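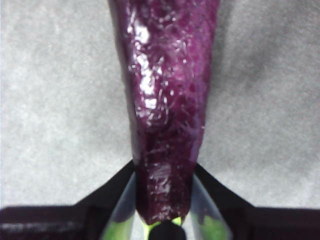
가지를 말리는 일에 대하여

8월이 되면 시장에 가지가 쏟아진다. 한 봉지에 여섯 개, 일곱 개씩 담아 놓고 파는데 저녁에 가면 한 봉지 값에 두 봉지를 준다. 나는 그걸 거절하지 못해서 매년 냉장고 채소칸이 보라색이 된다. 둘이 사는 집에서 먹을 수 있는 양에는 한계가 있고, 가지는 냉장고에 오래 두면 씨 부분부터 갈색으로 변한다. 그래서 재작년부터 말리기 시작했다.

어릴 때 외할머니 댁 마당에는 여름 끝 무렵이면 늘 채반이 나와 있었다. 호박, 가지, 토란대, 고구마순 같은 것들이었다. 가지는 꼭지를 떼지 않고 길게 네 갈래로 갈라서 빨랫줄에 걸쳐 두셨다. 멀리서 보면 양말을 널어 놓은 것 같았다. 정월 대보름에 그걸 불려서 들기름에 볶아 주셨는데, 그때는 질기고 색이 어두워서 별로 좋아하지 않았다. 지금은 생가지볶음보다 말린 가지볶음을 더 자주 해 먹는다.

지금 사는 집은 아파트 7층이고 베란다가 남동향이다. 해는 오전에 집중적으로 들고 오후 두 시가 지나면 거의 빠진다. 첫해에는 이걸 생각하지 않고 할머니 방식대로 길게 갈라서 걸었다가 절반을 버렸다. 사흘째에 안쪽에 회색 곰팡이가 올라왔다. 장마가 늦게까지 이어진 해이기도 했지만, 두께가 더 큰 문제였던 것 같다.

작년에는 얇게 썰었다. 어슷하게 0.7센티 정도로 썰어서 채반에 한 겹으로 폈다. 이틀 만에 바짝 말랐다. 그런데 불려서 볶으니 씹는 맛이 거의 없었다. 너무 얇으면 불리는 동안 살이 풀어지고 껍질만 남는다. 올해는 1.2센티로 썰었고 지금까지 해 본 것 중에 제일 낫다.

순서를 적어 둔다. 내년의 내가 또 찾아볼 것이므로 조금 자세히 쓴다.

가지는 씻어서 물기를 닦고 꼭지를 뗀다. 반으로 길게 가른 다음 어슷하게 썬다. 소금물에 담그는 사람도 있는데 나는 하지 않는다. 한 번 해 봤더니 마르는 데 하루가 더 걸렸다. 대신 썰자마자 바로 편다. 색이 좀 변하는 것은 신경 쓰지 않는다. 어차피 볶으면 다 갈색이다.

채반에 펼 때는 껍질이 아래로 가게 놓는다. 반나절 지나면 한 번 뒤집고, 해가 빠지면 안으로 들인다. 밤에 베란다에 그냥 두면 습기를 다시 먹는다. 방 안에서는 선풍기를 약하게 틀어 놓는다. 이걸 사흘 하면 대체로 끝난다. 손으로 꺾었을 때 가죽처럼 휘기만 하면 덜 마른 것이고, 딱 하고 부러져야 다 된 것이다.

비가 오는 날은 건조기를 쓴다. 우리 집 건조기는 중고로 산 5단짜리인데 위아래 칸의 온도 차이가 심하다. 60도로 맞추고 두 시간마다 칸을 바꿔 준다. 여섯 시간이면 되지만 햇볕에 말린 것과는 냄새가 다르다. 햇볕에 말린 것은 마른 풀 냄새가 나고 건조기로 말린 것은 약간 익은 냄새가 난다. 볶으면 차이가 줄어드는데 국물에 넣으면 티가 난다.

올해는 무게를 재 봤다. 썰어 놓은 생가지가 736그램이었다. 말리고 나서 다시 재려고 했는데 일요일에 놀러 온 Geeta가 한 줌을 집어 가서 정확한 숫자를 얻지 못했다. Geeta는 예전 직장 동료로, 고향에서도 채소를 말려 먹는데 가지에는 소금과 강황을 먼저 묻힌다고 했다. 다음에 만나면 자세히 물어볼 생각이다. 아무튼 그렇게 수북하던 것이 국그릇 하나에 다 들어갔다.

보관은 지퍼백에 담아 공기를 빼고 냉동실에 넣는다. 실온에 두어도 된다고들 하지만 작년에 실온에 둔 봉지에서 작은 벌레가 나왔다. 그 뒤로는 무조건 냉동실이다. 봉지에 말린 달과 두께를 써 둔다.

불리는 방법도 여러 가지를 해 봤다. 끓는 물에 삶는 것이 제일 빠르지만 단맛이 빠진다. 미지근한 물에 20분 담갔다가 손으로 꼭 짜는 것이 지금의 방식이다. 두꺼운 조각이 섞여 있으면 조금 더 둔다. 불린 물은 버린다. 된장찌개에 써 본 적이 있는데 떫었다.

볶을 때는 불린 가지에 국간장 한 숟갈, 다진 마늘, 들기름을 먼저 넣고 조물조물 무쳐서 10분 둔다. 그다음 팬에 볶다가 멸치 육수를 반 컵쯤 붓고 뚜껑을 덮는다. 국물이 자작해지면 들깻가루를 넣고 불을 끈다. 파는 넣어도 되고 안 넣어도 된다. 뜨거울 때보다 조금 식었을 때 더 맛있다. 남편은 고기인 줄 알았다고 하는데 그 정도는 아니다. 버섯에 가깝다.

밥에 넣는 것도 괜찮다. 불린 가지를 간장과 기름에 살짝 볶아서 쌀 위에 얹고 평소보다 물을 조금 적게 잡는다. 양념장은 부추를 썰어 넣은 것이 어울린다. 생가지로 지은 밥은 질척해질 때가 많은데 말린 것은 그렇지 않다.

파스타에도 넣어 봤다. 토마토소스와는 어울렸고 크림소스와는 어울리지 않았다. 피자에 올린 것은 가장자리가 타서 실패했다.

Taras가 작년 겨울에 준 병조림 이야기도 적어 두려고 했는데 길어져서 다음에 쓴다. 가지를 구워서 마늘과 식초, 기름에 재운 것이고, 냉장고에서 한 달을 넘겼다. 레시피는 받아 두었고 병도 씻어서 말려 놓았다. 마늘이 생각보다 많이 들어간다.

채반은 하나 더 살까 고민 중이다. 지금 쓰는 것은 지름이 45센티인데 가지 다섯 개를 썰면 꽉 찬다. 더 큰 것은 베란다 선반에 올라가지 않아서 같은 크기로 하나 더 사는 것이 맞을 것 같다. 대나무 채반은 쓰고 나서 잘 말리지 않으면 테두리에 곰팡이가 생기니 이것도 메모해 둔다. 작년에 솔로 문질러 씻었는데 자국이 아직 남아 있다.

이번 주말에는 애호박을 썬다. 호박은 가지보다 물이 많아서 하루는 더 걸릴 것이다. 일기예보에는 토요일까지 맑음으로 되어 있다.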